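Call for participants: table clearing project, Matden Student Robotics Club

The Matden Student Robotics Club is looking for people to help with its spring project. You do not have to be an engineering student. You do not have to be a student at all, as long as you are 18 or older and can get to the Ekanayake Building on weekday evenings.

The project is called Tuneck. The goal is a robot arm that can clear a table of cups and bowls and stack the ones that belong together. The arm is driven by hand for now. A person moves it through the job, the software records every run, and the team trains on those recordings later. We want 1,000 good runs by the end of the semester, and the five of us in the club can't do that alone.

We have 12 operator places. Each operator signs up for one shift a week. A shift is two hours, with a break in the middle. The first shift is training, and Adeel Rizvi or Saqib Tarar will be with you the whole time. Most people get comfortable with the controls in one evening. Bowls take longer to learn than cups.

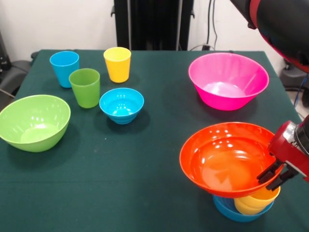

An operator's work goes like this. You set out the dishes from the layout card, start the recording, do the task, stop the recording, and mark the run as good or bad. Dropped dishes count as bad runs, but we keep them, so please don't delete anything. Then you pull the next card. There are 48 layout cards and we go through all of them before repeating.

We also need two people to check recordings. This can be done from home on your own computer. Zubaida Warraich runs that side and will send you the checklist.

What we ask for:
- steady attendance for the whole project
- patience with repeated work
- good enough eyesight, with or without glasses, to judge small gaps
- closed shoes in the lab

Programming is welcome but not needed. If you do write Python, say so when you apply.

Operators are paid $15 an hour. Checkers are paid the same rate. Students who want course credit should ask their adviser first, since you can't take both.

To apply, leave a short note at the club desk or use the form on the club page. Give your name, the evenings you are free, and which role you want. Training starts in the last week of February.

Project lead: Tanveer Khokhar

Comments (3)

slowhands
Can two people share one operator place? We could each do every other week.

Tanveer K.
Sorry, no. Each operator has to do the training and come weekly.

R. Pruitt
Is there parking by the Ekanayake Building after 5, or just the lot across the street?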